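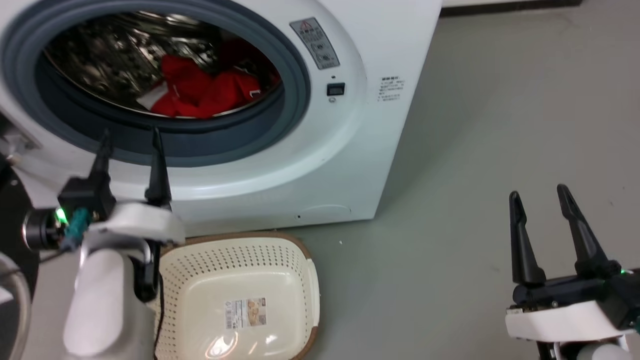 Red stuff in the drum, Sunday wash

Ok so news from work. Line 2 at Skusard is finally running. First sellable board came off at 4:40 this morning — whole night shift stood there and watched it go by

Been at this since May. New dryer section from Nikolaidis, rest of the line is the old one with fresh paint

Plan was 80 percent speed by the end of week one. We hit 80 on the third night and then the winder started complaining so back down we went

Winder is fine btw. One bad sensor. Spare was sitting in the Sandine warehouse the whole time, labled wrong

Zimby gets the first full truck. Folding cartons, same grade as before, a bit lighter. They tested samples and only grumbled about the color

Going for 100 next. Probably after the felt change, dont hold me to it

Also yes we are hiring for nights. Two operators and someone for the lab. Pay is on the board by the gate, ask at the window not in my replies pls

ok bed — back on at six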